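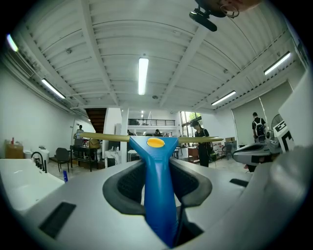

Blue handle, yellow button, that long thin crossbar. Ceiling lights on, stairs up to the mezzanine behind.

Jun 27, 2024
By Linnea Ekström
3 min read

Squeegee day at Skovus -- a short gallery

Quick one today, typing this on the train so forgive the spelling. We've been working through the small cleaning jobs at the Skovus hall since May, and the sink counter finally got its turn. Big open room, white ceiling with all the beams showing, tall window with trees outside. Lovely light in there. Also lovely light for seeing every water spot on a black countertop, sadly.

Njål Boström wrote the cleaning list for the hall and it runs to 11 items. The sink is item 5. He put it after the floor and before the windows and I still think thats the wrong way round, but it's his list.

For anyone who asked last time: the routine for a black counter is short. Clear everything off except the soap. Warm water, one drop of dish soap, soft cloth. Then the squeegee, long pulls from the back edge toward you, wiping the blade between pulls. Dry cloth along the rim of the basin and around the foot of the faucet, where the white crust builds up. Some 90 seconds once you have the hang of it. Longer if you chat. We chat.

The blade matters more than the handle. A nick in it leaves a line every single time and you will go over that line for ever before you think to check. Run a thumb along it first. Store it flat or hang it up, never standing on its edge in a bucket -- I ruined a good one that way at the old Nurkov kitchen.

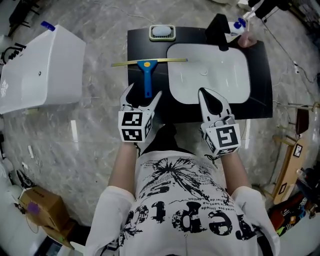
Black counter, white basin. Squeegee lying down flat, pale blue soap in its dish by the far edge.

Soap dish is worth a word. Grated bottom, so the bar drains and doesn't turn to jelly. Lift the dish and wipe under it too, there is always a ring. Same goes for bottles parked near the faucet.

The basin itself is easy. White shows tea stains but they lift with baking soda and a damp cloth, five minutes, rinse. Drain last.

More pictures when we get to the windows. Njål wants to do the stair railing before that, so it may be a while. If you have a trick for dried-on limescale that doesnt smell of vinegar, send it over -- I will try it on the tap at home first.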